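Satari lève 9 millions d'euros pour répondre plus vite aux clients des PME

J'avoue que j'avais un peu perdu Satari de vue depuis février, quand la boîte m'avait montré une première version de son outil (assez bancale, il faut bien le dire). Et voilà qu'elle annonce ce matin un tour de table de 9 millions d'euros, mené par le fonds Grinau, avec Barroso qui remet au pot. Pas mal pour une équipe qui tenait encore dans deux bureaux l'an dernier !

Pour ceux qui débarquent : Satari édite un logiciel qui lit les demandes arrivant au service client, les trie et prépare un brouillon de réponse. Le conseiller relit, corrige, envoie. Rien ne part tout seul, et c'est ce qui m'avait plu à l'époque, même si le tri se prenait régulièrement les pieds dans le tapis (une facture contestée classée en « félicitations », j'en ris encore).
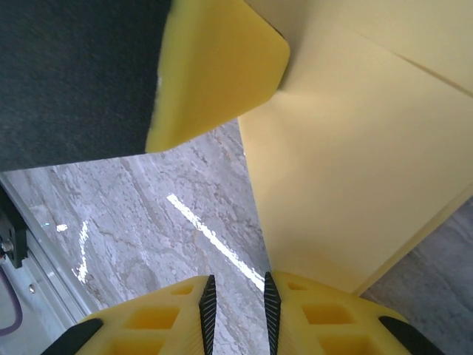 L'argent doit servir d'abord à recruter des développeurs, puis à ouvrir l'outil à 3 langues de plus : l'espagnol, l'italien et le portugais. La société parle aussi d'un module pour les demandes internes, du genre mot de passe oublié ou accès à un dossier partagé, attendu dans 6 mois. J'ai demandé si le calendrier était ferme, on m'a répondu « c'est l'objectif ». Je vous laisse traduire.

Côté clients, le nom mis en avant est Solldale, un grossiste en fournitures de bureau qui utilise le logiciel dans 4 de ses agences. J'aurais bien aimé des chiffres sur le temps gagné, mais il faudra attendre, Satari ne publie rien là-dessus pour l'instant. Les tarifs non plus ne sont pas en ligne, il faut passer par un formulaire, et ça, franchement, ça m'agace toujours autant.

J'ai redemandé un accès de test hier soir et je l'ai reçu dans la foulée. Je vais lui faire avaler ma propre boîte de réception, qui est un champ de bataille, et je vous raconte ça dans un prochain billet. Si vous l'utilisez déjà au boulot, écrivez-moi, je suis preneur de retours, surtout sur la reprise des anciens tickets !

Dernière mise à jour : 29 août 2023

À lire aussi
Logiciels de facturation : ce qui change à la rentrée
J'ai testé un agenda partagé pendant un mois
Service client : faut-il garder le téléphone ?
Barroso ouvre un bureau à Nantes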